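Comunidad de Robótica y Simulación
Preguntas > Manipulación > Evaluación de políticas

La simulación me da resultados mucho mejores que el robot real: ¿sirve de algo para comparar políticas?

Pregunta de Berenice Bermúdez
Etiquetas: simulación, dos brazos, imitación, evaluación, estadística

Hola a todos, y perdón de antemano por el ladrillo, que cuando me pongo a explicar algo no sé parar.

Estoy terminando la parte experimental de mi tesis de máster y trabajo con una estación de dos brazos sobre una mesa. La tarea es sencilla de contar y bastante puñetera de resolver: hay varias pelotas de tenis repartidas por el tablero, el brazo derecho lleva un tubo metálico en posición vertical y tiene que colocar la boca del tubo justo encima de la pelota que se le indica, bajar y quedarse quieto. El brazo izquierdo, mientras tanto, puede acercarse a sujetar la pelota para que no ruede. La política es de imitación, entrenada con 3229 demostraciones teleoperadas que fuimos grabando entre varios compañeros durante el otoño (algunos con mucha más paciencia que otros, y se nota en los datos).

Para no depender siempre del robot monté la misma estación en Vokar, que es el simulador que usamos en el grupo. Las mallas de los brazos son las del fabricante, la mesa la medí yo con cinta métrica y las pelotas son esferas rígidas con su textura. Quedó bastante bonito, la verdad, y me hizo muchísima ilusión ver la primera ejecución completa.

El problema es este. En el robot real he hecho 178 intentos con la mejor política y han salido bien 109. En simulación lancé 1000 episodios con exactamente los mismos pesos y casi no falla. Cuando se lo enseñé a mi director me dijo que entonces la simulación no valía como método de evaluación y que lo quitara del capítulo. Y me da pena, porque con el robot no puedo comparar todas las variantes que tengo (siete, contando las dos que solo cambian la resolución de las cámaras).

Mis dudas, ordenadas lo mejor que puedo:

1. ¿Tiene sentido usar la simulación para decidir qué variante es mejor aunque el porcentaje de éxito no se parezca al real?
2. Si lo tiene, ¿cómo se demuestra? ¿Basta con una correlación?
3. ¿Por dónde empezaríais a mirar para que se parezcan más? Sospecho de la fricción, pero es una sospecha sin más.

¡Mil gracias a quien haya llegado hasta aquí!

3 respuestas

Respuesta de marmita_ros

A mí me pasó lo mismo y era la fricción. Súbela o bájala hasta que te dé lo mismo que el real y listo. Si no, prueba con otro motor de física, el que viene por defecto en Vokar a mí siempre me ha ido raro con los contactos.

Comentario de Berenice Bermúdez: Gracias por contestar. Pero si ajusto la fricción hasta que me salga el porcentaje que busco, ¿no estoy haciendo un poco de trampa? Me saldría bien para esa política y no sabría qué pasa con las demás.

Comentario de marmita_ros: Bueno, para una tesis de máster yo creo que cuela.

Respuesta de Baltazar Ayala
Aceptada por la autora de la pregunta

Hola, Berenice. Qué alegría ver una pregunta con los datos puestos, ojalá llegaran todas así. Te contesto con calma porque pasé casi todo diciembre peleándome con una estación muy parecida a la tuya y guardo la herida fresca.

Empiezo por lo que te ha dicho tu director. Tiene razón en que no puedes escribir en el capítulo que la política acierta lo que dice el simulador. Eso fuera, sin discusión. Pero de ahí a tirar el método entero hay un trecho. Hay dos preguntas que conviene separar: si el simulador predice la tasa de éxito y si el simulador ordena bien las políticas. Para elegir entre siete variantes te basta con la segunda, que suele ser bastante más fácil de conseguir.

Sobre tu cifra real: 109 de 178 es un 61 %, y el intervalo de Wilson al 95 % va más o menos del 54 al 68 %. Ponlo siempre con el intervalo. Si otra variante te sale en un 65 % con el mismo número de intentos, no puedes decir cuál de las dos es mejor, y verás que con eso se te caen la mitad de las comparaciones que seguramente ya tenías medio redactadas (a mí se me cayeron cuatro tablas, todavía me acuerdo de la tarde).

Lo que yo haría, en el orden en que lo haría:

Elige cuatro o cinco políticas que sean claramente distintas entre sí, incluyendo alguna mala. Esto es importante y se suele olvidar. Los puntos de control intermedios del entrenamiento van de maravilla: uno muy temprano, que casi no acierte, otro a mitad, otro al final. Si solo comparas políticas buenas, todas caen dentro del mismo intervalo y cualquier correlación que calcules será ruido con decimales.

Fija una lista de disposiciones iniciales y úsala en los dos lados. Guarda la posición de cada pelota en un archivo y reprodúcela en la mesa real. Yo proyecto encima la imagen de referencia, con transparencia, y muevo las pelotas hasta que coinciden. Es un tostón, sí, pero te permite comparar intento contra intento, y entonces puedes usar una prueba pareada, que con pocos episodios te da mucha más fuerza.

Reparte las disposiciones por zonas. Si las sorteas sin más, te salen muchas en el centro de la mesa y muy pocas cerca de la base de los brazos, que es donde el codo se pone difícil. Yo partí el tablero en una cuadrícula y exigí un mínimo de disposiciones por celda.

Calcula la correlación de rangos y, además, cuenta cuántas parejas de políticas quedan en orden invertido. Con cinco políticas tienes diez parejas, así que enséñalas todas en una tabla pequeña. Un coeficiente solo, con cinco puntos, convence poco a un tribunal, y con razón. Haz también un remuestreo (bootstrap) sobre los episodios para que se vea cuánto baila el coeficiente.

Y ahora la tercera duda, la de por dónde mirar. Antes de tocar la fricción clasifica los fallos. Coge los 69 intentos reales que salieron mal y ponle a cada uno una etiqueta: el tubo baja desplazado, la pelota rueda antes de tiempo, el brazo izquierdo estorba, se va a la pelota equivocada, lo que sea que veas. Haz lo mismo con los fallos de simulación, aunque sean poquitos. Si en el real ruedan pelotas y en el simulador no se mueve ninguna, entonces sí, mira la física. Si en el real se va a otra pelota, el problema es visual y ya puedes cambiar la fricción hasta el día del juicio.

En mi caso había tres cosas mezcladas. La primera, que las pelotas rígidas no tenían resistencia a la rodadura y yo lo había compensado con un amortiguamiento tan alto que se quedaban clavadas (o sea, el simulador me estaba regalando media tarea). Lo arreglé midiendo: soltaba una pelota por una rampa baja, grababa hasta dónde llegaba y ajustaba el parámetro para repetir esa distancia. Fíjate en que ahí no usas para nada la tasa de éxito de la política, con lo que te quitas de encima la sospecha de trampa que le comentabas a marmita_ros, y haces muy bien en tenerla. La segunda, el retardo: en el simulador la acción se aplicaba al instante y en el robot no. La tercera, la luz. En el laboratorio de Zatus entra sol por la tarde y mis imágenes simuladas tenían todas la misma sombra suavecita sobre el tablero. Variar la iluminación me bajó el éxito simulado más que todo lo demás junto, y mira que me resistía a creerlo.

Después de esos tres cambios los porcentajes seguían sin coincidir, te lo digo para que no te frustres si te pasa. Pero el orden de las políticas se mantenía salvo en una pareja, y era una pareja que en el real tampoco se distinguía. Lo conté así en la memoria y no hubo ninguna pega.

Una advertencia más, que me estoy enrollando: reserva una política que no hayas mirado durante el ajuste. Calibras con cuatro, congelas el simulador, predices el puesto de la quinta y luego la pruebas en el robot. Es un solo punto, ya lo sé, pero es el párrafo que más va a agradecer quien te lea.

Te dejo una de mis disposiciones, con cinco pelotas. Tiene dos casi a la misma altura en medio de la mesa, el tubo en el brazo derecho y la pinza izquierda abierta y vacía. La pelota que está junto al brazo izquierdo, arriba a la derecha, queda en parte al lado de la carcasa blanca, y las disposiciones de ese estilo son las que mejor me separaron las políticas buenas de las regulares. Mete unas cuantas.
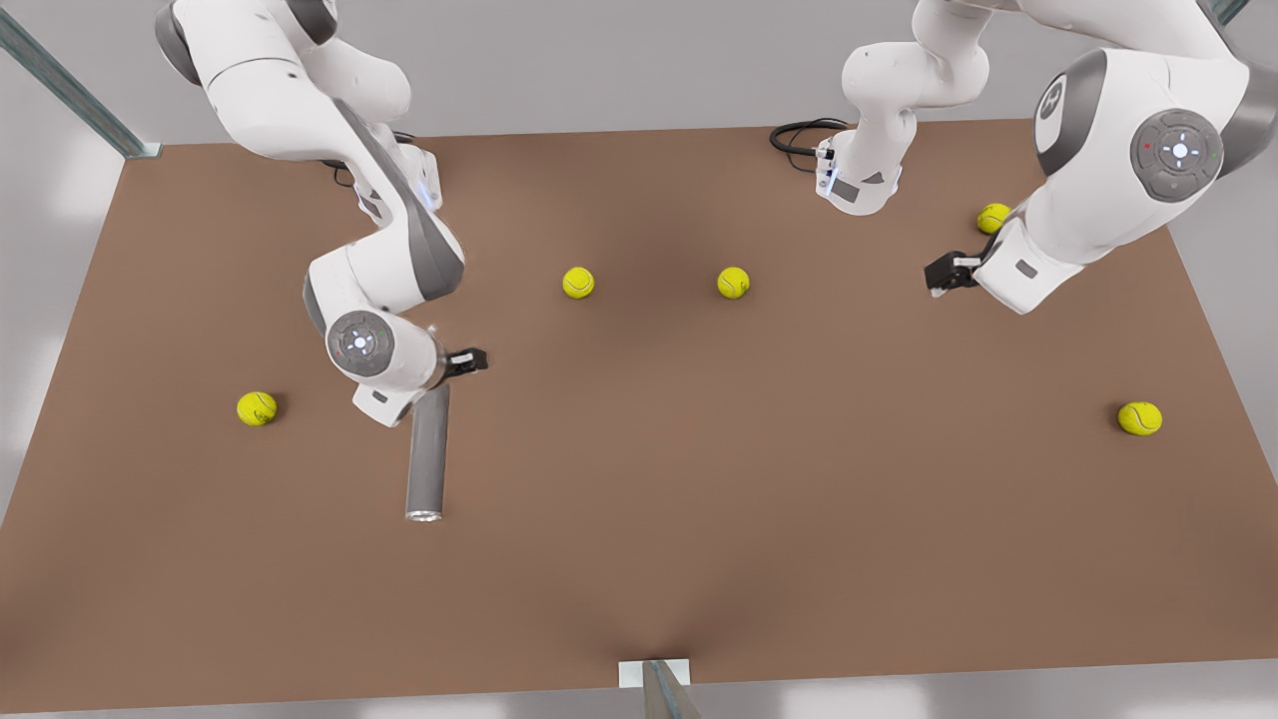

Respuesta de Stubbs

Muy de acuerdo con Baltazar, añado solo un par de cosas desde el lado práctico.

Lo de etiquetar los fallos, mejor entre dos personas y por separado. Nosotros lo hicimos así con el proyecto Ona y al cruzar las hojas vimos que lo que uno llamaba "tubo desplazado" el otro lo llamaba "pelota movida". Tuvimos que escribir una definición para cada etiqueta y empezar otra vez desde cero, con bastante café de por medio.

Y al hacer los intentos reales, mezcla las políticas en orden aleatorio. Si haces primero todos los de una y luego todos los de otra, te cuelas la deriva de la calibración, la luz de la tarde y tu propio cansancio al colocar pelotas. Si puedes, que quien decide si el intento es válido no sepa qué política está corriendo.

Los 178 que ya tienes no los tires, pero ponlos aparte. No se hicieron con la lista fija y no los puedes emparejar.

Comentario de Berenice Bermúdez: Qué maravilla de respuestas, de verdad, me habéis arreglado la semana. He empezado con las etiquetas y ya me estoy llevando sorpresas: muchísimas pelotas que ruedan en el real, y en Vokar ni una. Voy a construir la rampa con un archivador viejo. Baltazar, ¿de qué altura era la tuya?

Comentario de Baltazar Ayala: Baja, lo justo para que la pelota se pare sola antes de llegar al borde del tablero. Repite varias veces desde el mismo punto y quédate con la mediana, que alguna siempre sale torcida por la costura.

Comentario de Berenice Bermúdez: Perfecto. Mi director dice que de momento el capítulo se queda, con la tabla de parejas por delante.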